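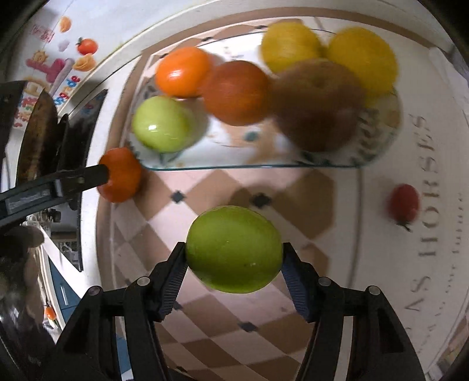 Photo: Lụa Mạc for Diệp

The jaws took the longest. Khôi Sầm had the two linkage arms cut by the end of January, and the motor for the version that will go on the robot was already in a box under his bench. What he didn't have was a gripping surface that could close on an apple and keep it.

He builds in a shared workshop called Corico, two rooms behind a bicycle shop, where members pay $50 a month for a bench, a locker and time on the laser cutter. The robot he is working toward is a kitchen helper for his mother, who has arthritis in both hands. It is supposed to put groceries away and pass her what she asks for.

The hand came first. Sầm made it as a hand-held tool, worked by squeezing, with a camera mounted on it. He carries it through ordinary chores and records each one, and the recordings are used to train the arm. The black linkages turn on round pivot bolts, and the jaws are lined with blue ridged rubber.

"The first pads were smooth," he says. "They were fine on a box of crackers. Anything round and they spat it across the room."

Lợi Từ, who has the next bench, suggested ridges. She repairs conveyor equipment for a living and had a drawer of offcuts. They tried 15 combinations of rubber and glue. Several peeled off within a day.

Fruit is now the standard test. A big green apple nearly fills the jaws, a cherry tomato needs them almost shut, and both have to be picked up without bruising the skin. Sầm moves pieces on and off a clear tray, then changes the order and does it again. He has 105 usable recordings and wants a good many more before he trains anything he would let near a person.

Not everyone at Corico thinks the approach is right. Amirul Lumbantobing, who built his own arm two years ago, would have started with suction cups and a fixed camera. He still helped rework the linkage when it began to bind, and the current bolts came from his parts bin.

The arm itself is half assembled. The base is bolted down and the shoulder turns, but the elbow sags under load and needs a stronger gearbox, which Sầm is saving for. Until it arrives he is recording with the hand tool most evenings after work. Onions are next, and he expects the loose skins to be a problem.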